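Jillum Household Storage Word List

README, version 4

Jillum is a list of English words and short phrases that people use for boxes, bins, baskets, drawers and other things for keeping household items. It was started because the translators of the Jelínek shop catalog were using three or four different words for the same article, and customers in Tuvport could not find what they searched for. This file explains what is in the list, how it was made and where it is weak.

Contents

The list has 3768 entries in one tab-separated text file, encoded in UTF-8. Every entry is on its own line and has five fields:

term: the word or phrase, in lower case
head: the main noun of the term, for example "bin" in "storage bin"
region: US, UK, both, or unknown
register: shop, home, or technical
note: free text, often empty

A second file, pairs.txt, has 200 pairs of terms that are easy to confuse, such as "crate" and "case", or "lid" and "cover". Each pair has one sentence that explains the difference. Please read these sentences as advice. Many speakers do not make the difference in daily talk.

Sources

The terms come from three places: old printed catalogs of Jelínek, short written answers from 120 people in Tuvport, and the product labels of the Jodum online shop. The answers were collected in April by a paper form. Names and addresses were not asked for. When a person wrote a whole sentence, only the term was kept.

Choice of words

"Bin" is the most difficult word in the list. In American usage it is a normal word for an open or closed container for storage. In British usage many people think first of garbage. For this reason "bin" alone has the region "both" and a note, but "storage bin" has no note. A container without a lid is entered as "open bin". The term "tub" is used when the answers speak of a round or deep container, but the border is not sharp, and I changed my mind on several entries between version 3 and version 4. 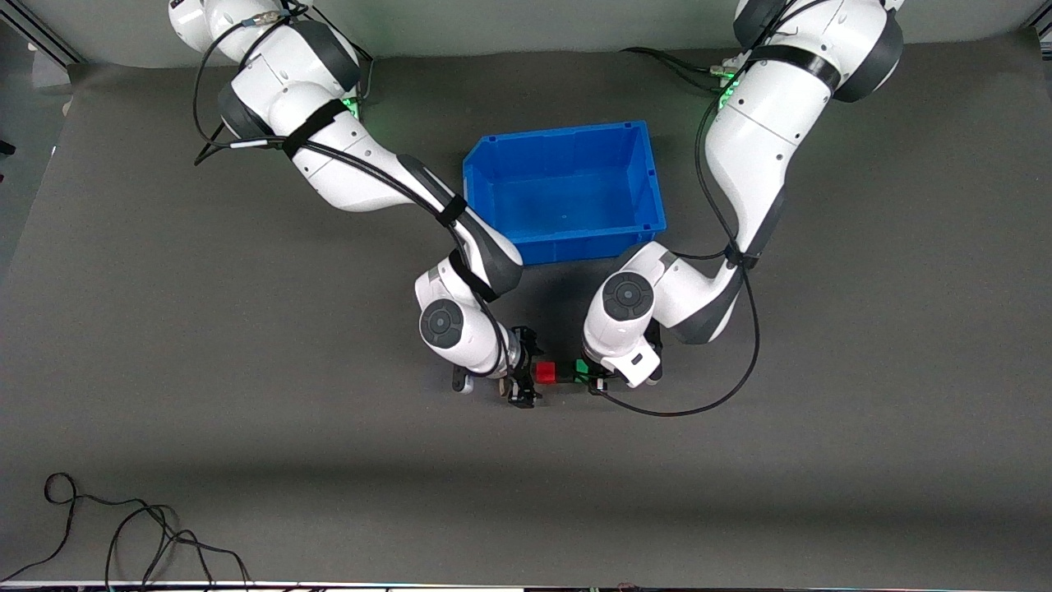
Open storage bin, blue plastic, with rolled rim and ribbed outer walls.

Words for parts are in the list too: rim, rib, handle, foot, latch, hinge, divider. "Lip" and "rim" are kept as two entries, because the old catalogs use "lip" only where the edge is turned out. Colors and sizes are not part of any term. "Large blue box" was shortened to "box".

Known problems

The region field is filled in for around half of the entries. The rest say "unknown", and I prefer this to a guess.

Plural forms are missing except where the singular is not used, as in "drawers" for a piece of furniture.

Some spellings with a hyphen appear twice, for example "shoe-box" and "shoebox". They will be joined in the next version.

Words for kitchen containers are few. The Jodum labels put them in a different department, and that part was not available to me.

Use and changes

You may copy, change and share the list, also for paid work, if you keep this file together with it. Please do not use the register field for automatic grading of school texts, it was not checked for such a purpose. Corrections are welcome. Send the line as it is now, the line as it should be, and one sentence from real use that shows the term.

Last change to this file: 6 August 2023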